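Polteck Soft Recovery Cap
by Potico

Back in stock. Sizes S, M, L. Colors: oat, slate, navy.

For after head or scalp surgery, stitches, staples, sore spots. Cotton jersey, flat seams, no tag. Nothing rubbing behind the ears. Opens down one side with 3 snaps so you don't have to drag it over a dressing.

What's in the bag
1 cap
1 spare liner (thin, washable)
4 snap covers, in case the snaps bug you when you lie on your side
Care card

Sizing
Measure over the dressing, not under it. Tape goes just above the eyebrows and round the widest part at the back. In between sizes, go up. Swelling comes and goes the first couple weeks and a cap that fit fine in the morning can feel tight by dinner. The M is our most ordered, the S runs small, sorry, we're fixing that for August.

Washing
Cold, gentle, no softener. Liner can go in the dryer on low, cap can't. Wash before first wear. Snaps closed or they catch on everything.

Please read
Not a compression garment. Not a sterile dressing. It won't hold gauze in place on it's own. Ask your surgeon or nurse when you can start covering the area, they know your incision and we don't. New drainage, fever, redness that spreads: take it off and call them.

From a customer
"Wore it home from the hospital and then pretty much day and night. Liner is the best part, I swapped it every morning. Wish the navy was darker." Sayaka Minami

Goes with
Chege wedge pillow, 12 inch. For sleeping propped up.
Bokau shower visor. Keeps water off the hairline. Ships seperately. 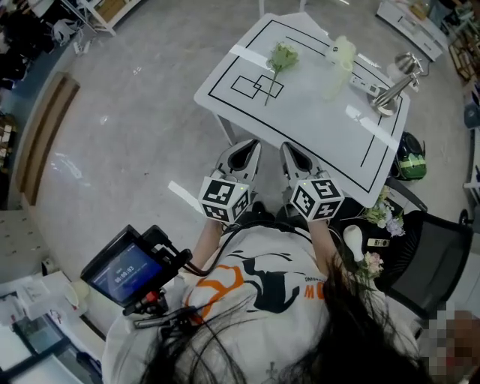 Can I wear the cap to bed?
Most people do, once the surgeon has okayed covering the area. Use the liner, leave the top snap open if it feels warm, and turn the snaps to the side you don't sleep on.

Shipping and returns
Goes out next business day. Unopened bags can come back within 20 days. Opened ones we can't take, hygiene rules. Wrong size? Write first before you open the liner pack, we'll swap it.

Questions about fit go to Mio Kinoshita at the Potico help desk. Put your head measurement in the subject line, gets answered faster.

Page updated 26 June 2024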